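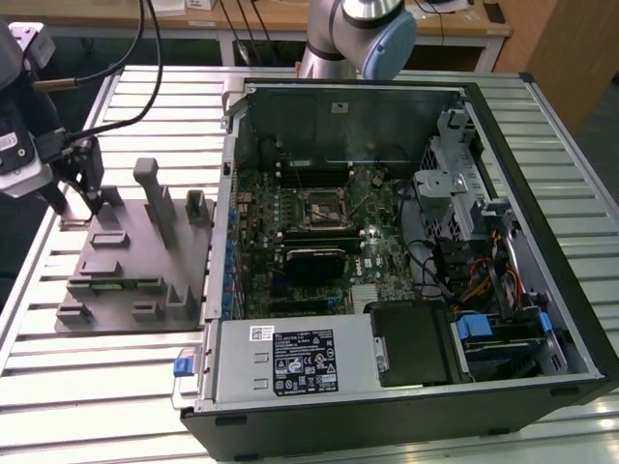 Desktop tower with the side panel off and no cooler on the CPU socket.

Stanach DVR-2 Tuner Box: Two Months of Recording Broadcast Specials
By Joaquín Daza
2025-07-24

Print this page | E-mail this page

The Stanach DVR-2 records over-the-air television from an antenna. It has 2 tuners and a network port, and it writes to any USB drive formatted on the unit itself. I bought it to record one-hour network specials, award shows and celebrity interview programs, which tend to be scheduled late and moved without much warning.

Setup took 32 minutes, most of it channel scanning. The box found every local station my old Ginduvis unit found, plus one weak subchannel that breaks up in rain.

Guide data is the weak point. Regular series are labeled correctly and repeat episodes are skipped. Specials are handled badly. The three-part Verschueren family documentary was listed as three unrelated programs, so the series rule caught part one and missed the rest. I now set specials by channel and time, with padding at both ends. Padding can be set per recording, up to 30 minutes. The default is zero, too short for any live show.

The scheduler follows time changes if the guide is updated before the start. It does not follow overruns. An awards broadcast ran past its slot and the recording stopped during the final category.

Picture quality matches the broadcast, as the stream is saved without conversion. Over the test period I made 291 recordings. Two failed, both during a firmware update that the box started by itself at 8 p.m. The update window can be changed under System, Advanced.

Playback on the TV is quick. The phone app is slower and loses its place if a call comes in. Commercial skip works on dramas and is close to useless on talk and entertainment news, where it often cuts the teaser before a break along with the ads.

The Bukero recorder has a better guide but charges for it monthly. The Stanach has no fee. For scheduled series I would keep the Stanach. Anyone who mainly records live events should wait for the overrun fix, which the company lists for September.

Rating: 3.5 out of 5

818 shares | 32 comments

Contact | Copyright 2025 | Back to top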